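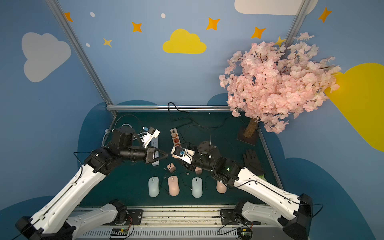

Wilthorpe Small Electronics Inventory

README for the item list, version 2

Summary

The inventory covers 383 small electrical and computer items held in the Wilthorpe store room, sorted into 16 categories. Most are things that sit on or beside a desk: computer mice, plug-in chargers, card readers, hubs, adaptors and short cables. The list was started so that people borrowing gear could find out what we had without opening every tub. It is also used for deciding what goes to e-waste.

Maintained by Kagiso Fourie. Category definitions and colour terms by Veronika Zürcher.

What is in the folder

items.csv: one row per item
categories.csv: category codes and what belongs in each
colours.txt: the colour words we allow
changes.txt: what has been altered between versions
README: this file

Columns in items.csv

item_no: written on a sticker under the item, or on a tag if the item is too small for a sticker. Numbers are never reused.
category: a code from categories.csv.
colour_main: the colour of the largest part of the body.
colour_second: any second colour you would notice at arm's length. Blank if there isn't one.
cable: fixed, detachable or none.
plug: what is on the end of the cable, or the prong type for chargers.
year: only filled in where it is moulded or printed on the item. The earliest is 1989, on a serial mouse. Please don't guess from the style.
condition: good, worn, faulty or unchecked.
tub: the number on the lid of the tub where it lives.
notes: free text.

Categories that cause trouble

Mice. Wired and wireless mice share one category and are told apart by the cable column. We have several that match except for colour, including pale blue ones and pink ones, so colour_main matters more for mice than for anything else in the list. When you lay them out for checking, keep the cables pointing away from you and untangled as far as you can manage. A mouse whose cable has been cut stays in the mouse category with condition set to faulty.

Chargers. A charger is anything with prongs that goes straight into a power point. If the lead is permanently attached, put fixed in the cable column. If it has a socket for a lead, put detachable, whether or not the lead has turned up. Record the prong type carefully. Some of our beige chargers came from overseas and do not fit an Australian power point without an adaptor, and they look very like the ones that do once they are lying face down in a tub.

Adaptors. Travel adaptors and signal adaptors were one category in version 1. They are now separate. Old rows have been moved across, but the notes may still mention the old code.

Small devices, other. This is where something goes when you can't work out what it does. Put down the colours and any sockets, leave the rest blank, and ask Kagiso. Several things have been in here since the first version.

Colour terms

Use only the words in colours.txt. They are deliberately broad. Pale blue covers everything from sky to a washed-out grey blue. Pink covers everything from pastel to bright. Beige is for plastic that was made that colour. White plastic that has yellowed is entered as white with "yellowed" in the notes, even if it now looks the same as the beige item next to it. Where you can't decide, hold it beside the item in the same category with the nearest number and go with whatever that one was given.

Check colours on the green tabletop near the window if you can. The overhead lights in the back half of the room make white things look cream, and quite a few corrections in changes.txt come from that.

How the list was made

The bulk of the entries were made over a few weeks in September from the contents of two lots. The larger came out of the Skundirov office when it closed, and the other was a box from Witov which had already been sorted by cable length and had to be sorted again. A handful of items from Frei were added afterwards. Which lot an item came from is recorded in the notes for most rows, but there are gaps.

Items were taken out one tub at a time, wiped down, grouped by kind on the table, numbered and put away. Each row was typed by one person and read back by another. The read-back found mostly swapped tub numbers.

Version 2 was closed off on Saturday, February 17, 2018.

Known problems

Plenty of items are still marked unchecked. Unchecked means it hasn't been plugged in, so treat it that way.

Loose receivers for wireless mice have their own rows and have not been matched to the mice they belong to.

Tub 9 was split after the list was closed and the tub column has not caught up. Look in 9 first and then the unnumbered tub beside it.

Some chargers have output ratings too worn to read. The rating is left out of the notes in those cases. Do not lend these.

Borrowing and returns

Write the item number in the book by the door with your name. Chargers go out with their leads wrapped and held by a tie, and come back the same way. Mice should be returned with the cable coiled loosely, never wound tight around the body, which is how most of the faulty ones got that way.

If an item comes back in a different state, change the condition column and add a line to changes.txt with the item number, the old value and the new one. Corrections to colours or categories should go to Veronika before they are entered.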